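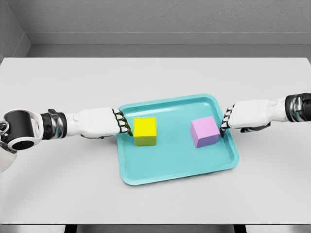 What does the Sturnard bimanual package include?
A simulation environment for two-arm manipulation, a library of tabletop tasks, a scoring tool and a hosted evaluation queue. Arms and hands are not part of the price.

Sturnard opened orders on Wednesday for the first paid release of its bimanual simulation package, which had been in closed trial with a small group of labs since November. The package is aimed at teams that train control policies for pairs of arms with multi-finger hands and want a fixed set of tasks to measure them against.

The release ships with 17 tasks. Most are short tabletop jobs: bringing two blocks together on a tray, handing an object from one hand to the other, lifting a wide box from both sides. Each task comes with a reset routine, a success test and a set of recorded demonstrations. The full demonstration library holds 3268 episodes, stored with joint positions, contact forces at the fingertips and rendered views from fixed cameras.

Object size, friction and starting pose are set in a plain text file and can be varied between resets. Tray position and rotation are handled the same way. Lighting and wall texture can be changed too, although the default room is kept bare to hold down render time.

"The two-cube task is the one people run first, and it is harder than it looks," said Enikő Szénási, who leads task design at Sturnard. "One hand can do all the pushing and still get a pass on a loose test. We score each hand separately and report both numbers."

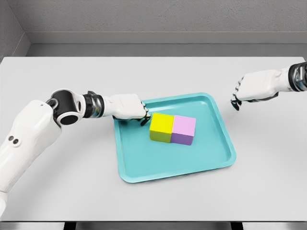
Scoring is done after each episode and written to a log that lists time to completion, peak fingertip force, number of contacts per hand and final object pose. A policy that finishes the task but exceeds the force limit is marked as a partial pass. The limit can be raised, but the change is recorded in the log header so that results from different labs can be compared.

Flarbridge, a contract automation firm that took part in the trial, used the package to screen grasp policies before moving them to hardware. Sándor Szűcs, an engineer there, said contact handling was stable at the default time step and less so when the step was doubled. "With stiff fingers and a light cube you will see chatter," he said. "Foam settings are fine. We kept the default step and ran more jobs in parallel." He added that the documentation on custom hand models was thin in the trial build — two pages and a sample file — and that his team had to work out the thumb joint limits by trial and error.

Sturnard said the manual has since been extended and that the paid release includes a checker for imported hand models. The checker flags missing joint limits, overlapping collision shapes and masses set to zero.

A single-seat license costs $278 a month. The lab license, at $456 a month, adds the hosted queue and shared storage for logs. Both run on Linux with a recent graphics card; a version without rendering runs on the processor alone, at lower speed. Support for the Wudgate hand is included. Support for the Csizmadia hand is listed as experimental and does not yet cover fingertip force readings.

Trial users can move their existing task files to the new release with a conversion script. Logs from the trial build can be read but not rescored.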